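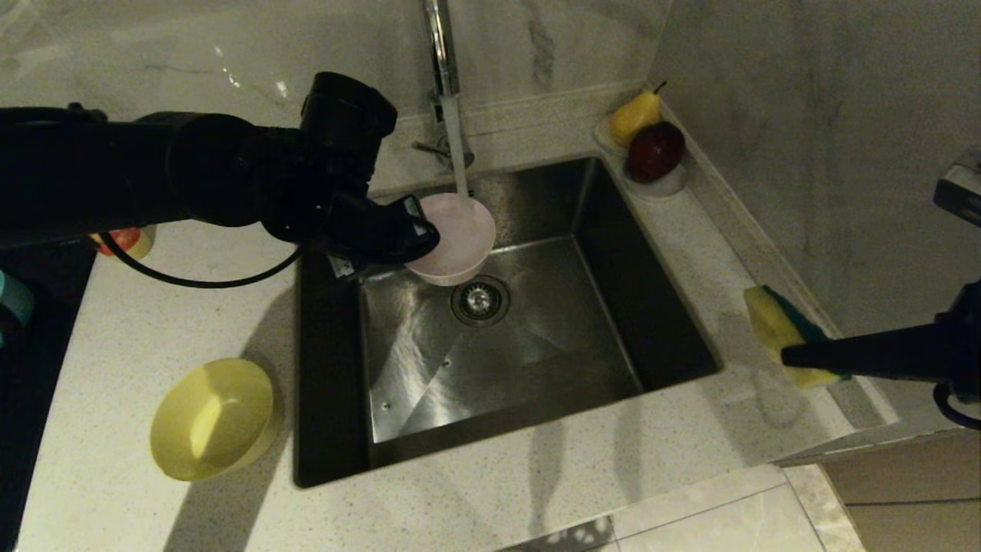
Unit 6. Wetting, Detergency, and Rinsing

11 January 2020
Sidra Mengal, Dresulthorpe course notes

6.1 Scope

This unit covers how water and detergent solutions spread on solids, how soil is released from a surface, and how the remaining detergent is carried off. Read it after the unit on intermolecular forces. Adsorption from solution is used here without derivation. Students who missed the June bridging session should read Chapter 3 of Liew first.

6.2 Surface tension and contact angle

A molecule in the bulk of a liquid is attracted by its neighbors in all directions. At the surface, part of that attraction is missing, and work must be done to bring more molecules there. Surface tension is this work per unit area or, equivalently, a force per unit length along the surface. The symbol is γ and the usual unit is mN/m.

When a drop rests on a flat solid, three interfaces meet at a line. Balancing the forces parallel to the solid gives Young's equation:

γ(SV) = γ(SL) + γ(LV) cos θ

where S, L, and V stand for solid, liquid, and vapor, and θ is measured through the liquid. An angle below 90 degrees is called wetting by convention, and a larger angle nonwetting. Complete spreading corresponds to θ = 0.

Young's equation assumes a smooth, rigid, chemically uniform solid at equilibrium. Kitchen surfaces fail on most of these counts. Plastics such as polyethylene and polypropylene have low surface energy and give high angles. Clean metal oxides and glass have high surface energy and give low angles, but they pick up grease from the air and from hands, and a thin organic film is enough to raise θ considerably.

6.3 Surfactants

A surfactant molecule has a water-loving head and an oil-loving tail. In dilute solution it collects at the air-water interface and lowers γ(LV). As concentration rises, the interface fills. Past the critical micelle concentration (CMC), added surfactant goes mostly into micelles and γ(LV) stays nearly constant.

Two consequences for washing:

– Below the CMC, dilution weakens wetting quickly.
– Above the CMC, more detergent does little for wetting, although micelles can still take up oil.

Anionic surfactants dominate hand dishwashing products. Soap is also anionic, but it forms insoluble salts with calcium and magnesium, and performs poorly in hard water.

6.4 Soil release

Oily soil leaves by roll-up, by emulsification, or by solubilization in micelles. Roll-up needs the wash liquid to displace oil at the contact line, so that the oil angle (measured through the oil) increases until the drop detaches. Complete roll-up is rare without some mechanical help. Baked-on residues have polymerized in part and do not roll up at all. They must be softened by alkali, broken by abrasion, or both. 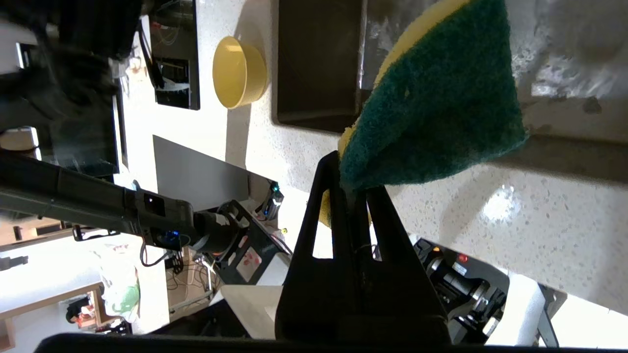 Fig. 6b. Scouring sponge, green fibrous layer and yellow foam.

Abrasion has a cost. A scratched surface has more area than its projected area, and Wenzel's relation shows the effect:

cos θ* = r cos θ

Here θ* is the apparent angle and r is the ratio of true to projected area, always at least one. Roughness makes a wetting surface appear more wetting and a nonwetting surface less so. Scratches also pin the contact line, and this is the main source of hysteresis between advancing and receding angles.

6.5 Rinsing and drainage

Rinsing is dilution plus displacement. For a vessel of volume V emptied to a residue v and refilled, n well-mixed rinses leave a fraction (v/V)^n of the original solute. Several small rinses therefore beat one large rinse of the same total volume. Try this with 600 mL of water, taken once and then split into three equal portions. Assume the same residue each time.

A sloped surface does not shed every drop. A drop of width w stays put while

m g sin α ≤ k w γ(LV) (cos θR – cos θA)

with α the slope, θA and θR the advancing and receding angles, and k a shape factor of order one. Weight grows faster than width as a drop gets bigger, so large drops run and small ones remain.
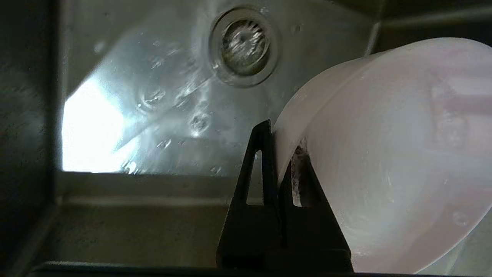
Izzati Subramaniam objects that the retention formula is often applied as if k were a constant, and asks that students quote the drop outline they assumed whenever they report a value. The objection is accepted. State the outline in Problem 3.

6.6 Problems

1. Derive Young's equation by minimizing free energy at constant drop volume.
2. Show that for r > 1 and θ = 90 degrees, roughness has no effect on θ*.
3. Estimate the largest drop retained on a plane of slope α, given θA and θR. Neglect flattening.
4. A rinse leaves a film instead of a residue pool. Which assumption in 6.5 fails first?

Related items
Unit 5. Adsorption at Interfaces
Unit 7. Foams and Emulsions
Brandard: Tables of Contact Angles
Data sheet 908: Hardness and Soap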